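Gearbox swap on the Holmgren conveyor, a thread. Bear with me, typing between jobs

Old unit was a worm drive, 38:1, leaking since June. New one is a Drorner helical bevel. Same shaft, different feet. Of course different feet
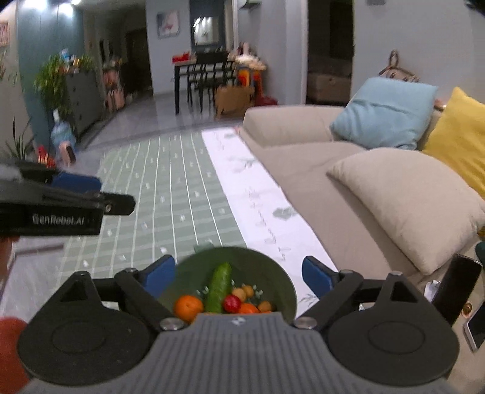

Prasanna Mollah reckons we should have kept the worm box and just changed the seals, a morning's work and the line back up by dinner.

Fair. But seals went in twice already and the output shaft has a groove worn in it you can catch a fingernail on. Third set would have gone the same way

So. Adapter plate. Drew it up last night, Vilent cut it for us, 19 mm, slotted holes so we can nudge the thing over when the chain's on. Flat as you like. Very happy with that

Less happy with the bolts. Order said M16, box said M16, inside the box — M14. Who even stocks M14

Lost an hour there. Tuva drove to the merchants and back, owe her a coffee

Alignment next. Straight edge across the sprockets first, then the laser. Straight edge said fine, laser said no. Shimmed the back feet, checked again, fine

Torque on the feet is 235 Nm by the book. Do them crosswise, half first then full. Then go round again becuase the first one always gives a bit

Oil!! These ship dry. Tag on the filler plug says so but the tag is the size of a stamp. Njål Vik had one seized in ten minutes at his last place. Fill to the level plug with it sitting in its real position, not on the bench

Breather goes in the TOP hole. Someone will ask

Ran it no load for 300 seconds, then a quarter load, hand on the casing the whole time. Warm, not hot. Bit of whine at low speed, might be the chain, will look tomorow

Old box is on a pallet by the roller door if anyone wants it for spares. Wheel inside is still decent, shaft is scrap

Photos of the plate drawing when I find the cable. Slot sizes too, Linnea, I've not forgotten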